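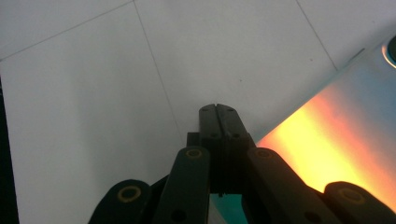
Open days at technical workshops tend to promise the finished article. Visitors expect a machine that moves on its own, a short speech, and a chance to ask when it will be on sale. The open day held by Hilberg in August took another course, and in the view of this writer it set a standard that other organizations should follow.

The main demonstration concerned the Fanik project, which aims to teach robots to handle ordinary household and office goods. The public was shown the earliest and least glamorous stage of that work. A person holds a gripper in each hand and carries out a simple task at a table, such as moving a phone into a bin. The task is then done again. Each session lasts 90 minutes, and the project intends to gather 3000 recorded attempts before any training results are released.

Some guests found this slow. One member of our party remarked that he had driven a long way to watch someone tidy a desk. The objection deserves a fair answer. Public debate about automation suffers badly from short, polished films in which the labor behind the machine has been removed. A person who has watched the same small motion repeated for most of an hour is better prepared to judge what a robot can be expected to do, and how much human effort its skill depends on.
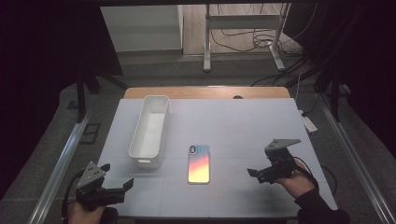 A phone is a sensible choice for such a lesson. It is thin, it lies flat, and a smooth case gives the fingers of a gripper little to hold. Everyone in the audience has picked one up without thinking. Marthinus Potgieter, who led the afternoon program, invited guests to try the tools for themselves, and 39 of the 60 people present did so. Most came away with greater respect for the operators.

There were faults in the arrangements. The printed guide used terms that it did not explain, and the question period was too short to deal properly with pay and working conditions. Those who perform this work should be heard from directly at such events. Montecinos, which funds part of the project, was asked how operators are trained and how often they rest. Its reply was courteous but general, and a written statement would be welcome.

These points do not weaken the case for opening the doors. Rirska is planning a similar event for local schools, and it should resist any advice to show only the most impressive results. Students are well able to follow a process that is incomplete. They should be given time at the table, and the operators should be given time to speak.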